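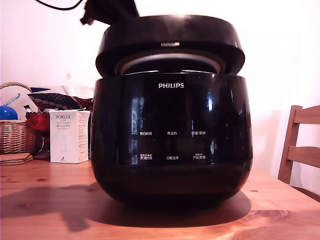

本页最后修改:8月,23:47(修改人:Ngọc Tiêu)

电饭煲开盖:铰链物体的感知与规划 课程项目报告

组员:Hussam Khalaf(控制)、Ngọc Tiêu(感知,本文执笔)、Sushil Bansal(工具链、数据回放)、Bình Tôn(规划)
指导:Theophilus Sowah
代码:组内仓库 flemska,主分支。跑之前先看最后一节,不然起不来。

要做什么

给一个电饭煲,盖子状态未知(关着、半开、全开),系统要判断现在是哪种状态,估出盖子角度和铰链轴,然后规划末端轨迹把盖子掀到指定角度。按锁扣那一步算进去。放米、接电、按面板都不做,开题的时候写过面板操作,第二周就砍了。

为什么选电饭煲:日常、有铰链、有锁扣,表面又黑又亮,对深度相机非常不友好。Theophilus老师的原话是“先挑难看的物体”。行。

系统结构

总共拆成四个进程,用消息总线连。
perception:分割+盖子角度估计
Flemska:规划器,项目名字也是从它来的
control:阻抗控制,Hussam在上学期作业的基础上改
Gomer:录包、回放、对时间戳,Sushil写的小工具

训练放在 Brunirura 上跑(实验室那台公用服务器),排队很烦,晚上十一点以后会好一点。

消息里只传四样东西:状态标签、角度、轴、置信度。一开始把整块点云也塞进去了,延迟一下子上去,Bình查了两天才查到是序列化的问题。教训记一下:点云走共享内存,不要走总线。

感知

最麻烦的一块。煲身反光太强,窗户直接映在上面,深度图在两侧弧面上一大片空洞,还有一些假深度,落在煲身后面去了。最早的方案是拟合整个煲身再推盖子位姿,放弃。拟合出来的圆柱每一帧都在跳,而且那东西本来也不是圆柱。

现在的做法:
先用RGB分割出煲身和盖子,深度只当辅助。
煲身的参考坐标系靠正面的白色logo和面板文字来定。黑底白字,对比度高,特征点稳。煲身平时不动,所以定一次之后缓存,logo重投影误差大了才重算。
盖子角度看内盖。内盖是银灰色的,和黑色外沿分得很开。半开的时候能看到一条亮边,全开的时候能看到整个圆,投影成椭圆,从长短轴比反推角度。

椭圆这招在角度小的时候完全不行,短轴太短,分割差一两个像素角度就乱跑。所以小角度另外走一路:直接回归,输入是盖沿和锅沿之间那一条缝的裁剪图。两路输出按置信度加权。权重是手调的,不优雅,能用。

训练数据:自己录了3,302帧,标注是状态标签加角度。角度真值怎么来的?在盖子侧面贴标记先录一遍,再把标记撕掉,按同样的角度支着录第二遍。有误差,支架会松。Sushil用Gomer把两遍对齐,对不上的扔掉。没有在别的型号上录,泛化这块我们不敢说。

背景基本没清理,桌上的东西照旧放着,篮子、包装盒、杯垫都在。分割网络早期会把花布的暗色部分当成盖子的一部分,加了几何约束(盖子必须跟煲身相连)以后少了很多。

状态标签的坑:“半开”到底从哪里算起,我和Bình标得不一样。我按能不能看见内盖,他按锁扣有没有脱开。混着训了一版,混淆矩阵特别难看,还以为是网络的问题。后来统一成看内盖,因为锁扣脱没脱开从图里经常判断不了。重标。 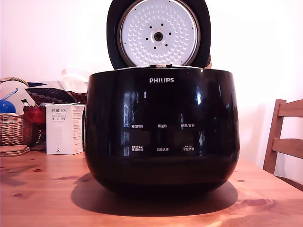 规划

Flemska的输入是铰链轴、当前角度、目标角度,输出是末端的一串位姿加每一段的期望力方向。

思路不复杂:盖子绕轴转,接触点走圆弧,末端沿弧走就行。难的是
1. 轴估不准,弧就偏,偏了就跟盖子较劲。
2. 末端姿态不能一直跟着盖子转,到后面手腕会撞关节限位。
3. 锁扣按下去以后盖子会自己弹一点,这一小段不归我们控制,规划得等它停。

第2个的解法是允许末端绕接触边滑动,也就是姿态只约束两个自由度,剩下那个交给优化器。Bình用采样加局部优化,每次规划采1,000个候选,先用运动学可达性筛,再算代价。代价项:离限位的距离、离桌面和篮子的距离、弧长。篮子那项是后来加的,因为有一条“最优”轨迹直接从提手里面穿过去,仿真里看见的,吓一跳。

第3个就是状态机里加一个等待:按锁扣之后收手,感知连续几帧角度变化小于阈值才进下一步。阈值写在配置里。有一次阈值写成了弧度,代码按度读,于是永远不进下一步,调了一下午。。。单位请写进变量名!!

轴的在线修正:掀的过程中不停用末端的实际轨迹去拟合圆弧,更新轴的位置。盖子动过一小段以后,这个估计就比视觉的可靠。所以前半段信视觉,后半段信本体感知,中间线性过渡。试过卡尔曼,协方差调不出来,时间不够,先线性。

控制

Hussam这部分单独有一份说明,这里只摘几句。阻抗控制,沿弧切向硬,径向软。径向软是为了吃掉轴的误差。太软也不行,手指会从盖沿滑脱。控制环里加了径向力上限,超过就停并往回退一点,退完重新请求感知。

和Flemska的接口改过两次。第一版control自己插值,规划也插值,两边各插一遍,末端一顿一顿的。第二版只让control插。

实验

真机一共跑了167次,起始角度和煲的摆放位置每次都换。记录只分成功、滑脱、力超限、感知拒绝四类。完整表格在仓库的 results 目录,这里只说结论:
滑脱主要发生在刚离开小角度的地方,正好是两路感知切换的区间。怀疑是权重过渡太陡,没来得及做对照。
力超限大部分和轴估计有关,加了在线修正之后明显减少。
感知拒绝集中在下午光直射桌面的时候,煲身上的高光盖住一部分白字,坐标系定不下来。拉窗帘就好,可这不算解决方法。

和基线比过。基线叫Phí,是上一届同学留下的开环版本,固定弧线,人手工给轴。煲不动的时候Phí其实很好,还比我们快。煲挪一下位置就不行了。所以我们的收益主要在“不用人给轴”这一点,报告答辩的时候老师追问过,照实答的。

最长的一次连续无人干预跑了超过4小时,停下来的原因是磁盘满了,Gomer没有自动清旧包。已提issue,还没修。

没做完的
关盖。反向走弧线理论上一样,但是最后要压一下锁扣,力控没调。
感知切换区间的对照实验。
换一个白色或者金属色的煲试试,logo定位那套估计要重写。
单元测试只有规划有,感知一个没有,惭愧。

分工补充
数据标注四个人都标了。重标是Ngọc和Bình。答辩视频的剪辑是Sushil。Hussam负责每次跑真机前的检查,急停在他手边,没有他在场不准上电。

怎么跑起来
先开 Gomer,再开 perception,等它打印坐标系已锁定,然后 Flemska,最后 control。循序反了control会拿到空的轴,直接报错退出(这个算是故意的)。
配置都在 config 下面,相机外参换了位置必须重标,不要拷别人的。
回放模式加 replay 参数,这时control自动切到空转,不会发指令。
Brunirura上的环境和本机的不一样,训练用那边的,推理用本机的,模型文件拷过来之前先看一眼导出版本。
权重文件没放进仓库,太大,在组内网盘,找Sushil要链接。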